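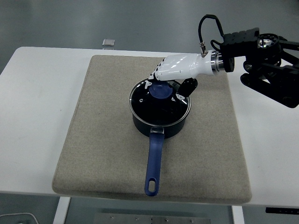
Hjalti Blöndal comentou, ao fim da primeira manhã em Flundville, que gostaria de ter ouvido menos sobre algoritmos e mais sobre tampas. O comentário foi registado no caderno de visitas e serve de ponto de partida a este capítulo, dedicado à observação de sistemas robóticos fora da sala de aula.

Capítulo 13
A visita técnica e a demonstração como instrumentos de estudo

13.1 Âmbito do capítulo

Nos capítulos anteriores, o manipulador foi tratado como objeto de cálculo: uma cadeia de elos e articulações, um espaço de trabalho, um conjunto de restrições. O estudante aprendeu a escrever as equações da cinemática direta e a reconhecer as configurações singulares. O presente capítulo desloca a atenção para a máquina em funcionamento perante um público, situação em que a maioria dos profissionais encontra pela primeira vez o equipamento que mais tarde terá de especificar, adquirir ou manter.

Tomar-se-á como caso de referência o dia aberto da empresa Didska, realizado em maio nas suas instalações de Flundville. A empresa desenvolve células de manipulação para cozinhas coletivas e recebeu, nesse dia, 514 visitantes, entre os quais uma turma de 22 estudantes do curso a que este manual se destina. O relato da visita é retomado ao longo do capítulo e os exercícios finais remetem para ele.

O estudante que não tenha tido ocasião de participar numa visita semelhante poderá acompanhar o texto sem dificuldade. Recomenda-se, contudo, a leitura prévia do Capítulo 9 (preensão e contacto) e da secção 11.4 (segurança em espaços partilhados).

13.2 Objetivos de aprendizagem

Concluído o estudo do capítulo, o estudante deverá estar em condições de:

distinguir uma demonstração de um ensaio e enunciar as condições em que a primeira pode fornecer informação útil à preparação do segundo;

preparar um guião de observação adequado à tarefa apresentada;

registar o desempenho de uma célula robótica em linguagem técnica, separando o que foi observado do que foi declarado pelo expositor;

formular perguntas pertinentes sobre preensão, perceção, recuperação de falhas e intervenção humana;

redigir um relatório de visita segundo o modelo do Anexo D.

13.3 Demonstração e ensaio

Designa-se por demonstração a execução de uma tarefa por um sistema, perante observadores, em condições escolhidas por quem a apresenta. Designa-se por ensaio a execução de uma tarefa segundo um protocolo previamente fixado, com critérios de êxito definidos e registo integral dos resultados, incluindo os desfavoráveis.

A distinção é de natureza metodológica e não implica juízo sobre a seriedade do expositor. Uma demonstração bem conduzida pode ser mais instrutiva do que um ensaio mal desenhado. O que não pode é substituí-lo. Quem assiste a uma execução bem-sucedida fica a saber que a tarefa é possível naquelas condições; nada fica a saber sobre a frequência com que falha, nem sobre o efeito de mudar o objeto, a iluminação ou a superfície de apoio.

No dia aberto da Didska, a tarefa central consistia em levantar a tampa de um tacho pequeno pousado sobre uma mesa. A mão robótica aproximava-se do puxador, colocava os dedos de um lado e o polegar do lado oposto, fechava e elevava a tampa. O procedimento é familiar a qualquer pessoa que cozinhe, e essa familiaridade levou vários visitantes a considerá-lo trivial.

Do ponto de vista da manipulação, a tarefa reúne dificuldades que merecem exame. O vidro transparente oferece pouca informação fiável a muitos sensores de profundidade e, sobre um interior escuro, pode confundir-se com ele. Os reflexos deslocam-se com o ponto de vista. O puxador é largo e de bordo arredondado, pelo que a força de preensão deve aplicar-se em pontos opostos, sob pena de a tampa rodar ou se inclinar. O cabo do tacho desloca o centro de massa do conjunto e constitui uma alavanca: um contacto involuntário basta para fazer girar o recipiente. Por último, a própria mão oculta parte do objeto no momento em que a informação visual seria mais necessária.

13.4 Relato da visita

A turma foi recebida às 9 horas por Fuad Lemma, responsável pela integração de células na Didska, que expôs o programa e as regras de circulação. Os estudantes foram distribuídos por dois grupos. O primeiro acompanhou a preparação da bancada; o segundo assistiu a uma sessão sobre o controlador Zulu, desenvolvido internamente e utilizado em todas as células da casa. A meio da manhã os grupos trocaram.

Na bancada, os técnicos explicaram a função da base têxtil colocada sob o tacho. Uma superfície lisa permite que o recipiente deslize quando a mão exerce uma componente lateral de força; o tecido aumenta o atrito e amortece o contacto. Um estudante perguntou se a base seria mantida numa cozinha real. A resposta foi negativa: a empresa prevê um apoio encastrado na bancada, ainda em projeto. O grupo anotou a diferença no campo "condições de apresentação", como se recomenda na secção 13.5.

Seguiu-se a execução da tarefa, repetida durante toda a manhã para grupos sucessivos. O ciclo foi apresentado em quatro fases: aproximação, enquadramento do puxador, fecho e elevação. Lemma insistiu na segunda. Segundo explicou, é com os dedos já posicionados e a tampa ainda assente que o sistema decide prosseguir ou recuar, e grande parte do trabalho da equipa no último ano incidiu sobre essa decisão. Pediu aos estudantes que observassem a posição relativa do polegar e dos dedos antes do fecho e que evitassem fixar-se no movimento do braço, mais vistoso e menos informativo.

A observação foi confirmada pelos cadernos recolhidos no final. Os estudantes que tinham acompanhado apenas o braço descreveram trajetórias e velocidades; os que tinham acompanhado a mão descreveram alinhamentos, hesitações e pequenas correções. Os segundos relatórios foram considerados mais completos.

A sessão da tarde incluiu uma intervenção da Reltum, fornecedora de cablagem e conectores, sobre o encaminhamento de cabos em punhos articulados. O tema costuma ocupar lugar modesto nos manuais. Um cabo demasiado curto limita a rotação do punho; um cabo demasiado longo forma laços que podem prender-se nas estruturas vizinhas. A solução adotada em cada caso resulta de um compromisso entre curso articular, raio mínimo de curvatura e facilidade de substituição, assunto desenvolvido na secção 13.8.

13.5 O guião de observação

O guião é o documento que o observador leva consigo e preenche durante a demonstração. Deve caber numa página e ser conhecido de antemão, de modo que a atenção se mantenha na bancada. Propõe-se a seguinte estrutura:

Tarefa. Formulação breve, com indicação do estado inicial e do estado final esperado.

Objetos. Natureza, dimensões aparentes, material visível, pontos de preensão possíveis.

Condições de apresentação. Iluminação, superfície de apoio, marcas de posicionamento, distância do público.

Modo de comando. Autónomo, teleoperado ou misto. Quando o expositor não o declare, a pergunta deve ser feita expressamente.

Fases do ciclo. Sequência observada, com tempos medidos pelo próprio observador.

Falhas e recuperação. Descrição de cada ocorrência e da forma como foi resolvida, com menção de qualquer intervenção humana.

Declarações do expositor. Registadas em separado, entre aspas quando literais.

O último ponto é o que mais frequentemente se descura. Na visita a Flundville, a indicação de que a célula fora concebida para executar 50 ciclos sem reposicionamento do tacho apareceu em vários cadernos como facto observado. Tratava-se de uma declaração. Nenhum grupo permaneceu junto da bancada tempo suficiente para a verificar, e o relatório correto limita-se a atribuí-la à sua fonte.

13.6 Conduta durante a visita

As instalações industriais abertas ao público mantêm as suas regras de segurança. O visitante permanece atrás das linhas marcadas no pavimento, não introduz as mãos na zona de trabalho e não toca em cabos, ainda que o equipamento pareça imobilizado. Um manipulador parado pode encontrar-se sob tensão, a aguardar uma ordem. A recolha de fotografias depende de autorização, que deve ser pedida à chegada e mencionada no relatório.

As perguntas dirigem-se ao expositor nos intervalos entre ciclos. Convém evitar as de resposta única e preferir as que obrigam a descrever um procedimento. À pergunta "o sistema falha muito?" responde-se com uma palavra; à pergunta "o que faz o sistema quando o puxador não está onde o esperava?" responde-se, em regra, com uma explicação.

13.7 Questões preparatórias

1. Considere a tarefa descrita na secção 13.3. Indique duas grandezas que permitiriam ao controlador decidir entre prosseguir e recuar na fase de enquadramento, e o sensor adequado a cada uma.

2. Represente as forças aplicadas ao puxador no início da elevação, admitindo dois contactos diametralmente opostos. Que sucede se um deles se situar abaixo do bordo e o outro acima?

3. Redija o campo "condições de apresentação" para uma demonstração a que tenha assistido, presencialmente ou em vídeo.

4. Retome o comentário de Hjalti Blöndal que abre o capítulo. Discuta, numa página, que matérias dos Capítulos 9 e 11 poderiam ser ensinadas a partir da tampa de um tacho.

As soluções das questões 1 e 2 encontram-se no Anexo F. A secção seguinte trata do encaminhamento de cabos no punho e pressupõe resolvida a questão 2.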